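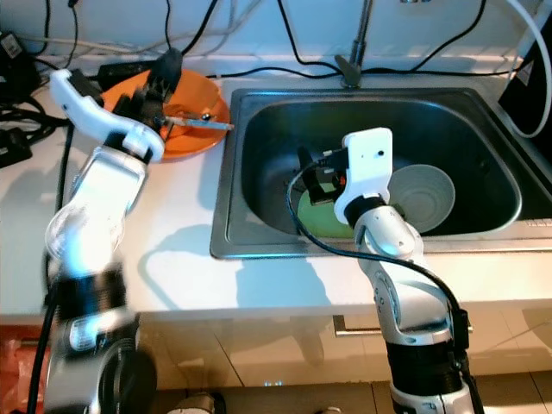 August 2023

Slept badly, up before six. Finished the hem on the gray curtains while it was still cool and then packed for the walk. I have put off the Sulside path since spring and there was no good reason left to put it off.

Caught the early bus to Disevthorpe. The fare has gone up again. The driver let me off at the old mill turn, which saved me the hill. Nathalie Vermeulen was already there, sitting on the wall with her boots unlaced, eating a peach. We have not walked together since last October and she has had her knee done in the meantime, so we agreed to go slow and turn back if it hurt.

It was 11 miles by the sign. The first stretch is along the river and mostly flat. The water is low. There were cows standing in it up to their bellies and a heron on the far side that did not move when we passed. The blackberries are early but still sour on the shady bank. I picked a few anyway and stained my cuff.

After the footbridge the path climbs through the larches. The forestry people have cut a lot of them down and the markers went with the trees, so we lost the way and came out in a field of barley stubble. Nathalie had the paper map and I had the phone, and they did not agree. We went with the map. It was right. There is a stone at the top with 1231 cut into it. She thinks it is a height and I think it is a boundary number. It can't be a height in meters, not on that hill, but it might be in feet. I meant to look it up tonight and have not.

Ate lunch by the stone. Cheese rolls, a tomato each, the last of the ginger cake. Windy, but dry. We could see as far as the reservoir. She told me about the house sale, which has fallen through again. The buyers wanted the outbuildings surveyed and then stopped answering. She is going to wait until the new year and try a different agent. I said she could store the piano with me if it came to that. I will have to measure the hallway.

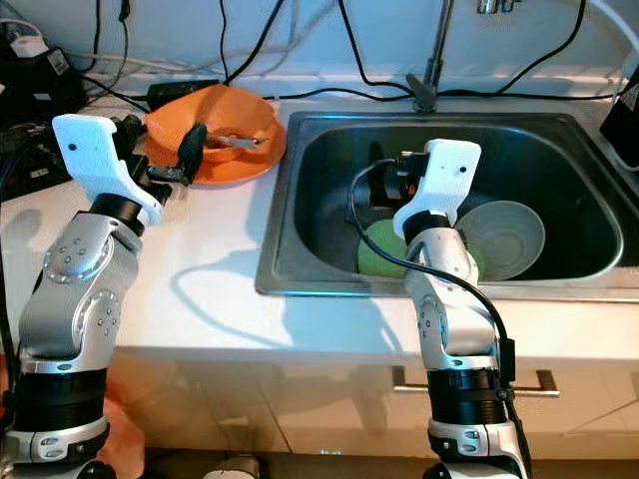 Coming down was harder than going up. Her knee held but she used both my poles for the steep part and I went down some of it sideways. My left heel started to rub at the second gate. I put tape on it too late and have a blister the size of a quarter. Next time the thicker socks, even in summer.

We stopped at Zariņš for coffee. They have moved the tables and taken the soup off the menu, and the good bread is gone too. I had a plum slice and she had two. Missed the bus by a minute and waited for the next one on the bench outside the chapel. It came at 5 and was full of people going home from Drotell with shopping. I stood most of the way.

Home, long bath, boots stuffed with newspaper by the back door. Watered the beans. Two of the plants have gone yellow from the bottom up and I think I will pull them. There was a message from the library that my book is in. Leftover rice for supper with an egg on it.

Need to buy tape and send Nathalie the bus times for the Drotell walk. She wants to do that one next if the knee isn't swollen tomorrow.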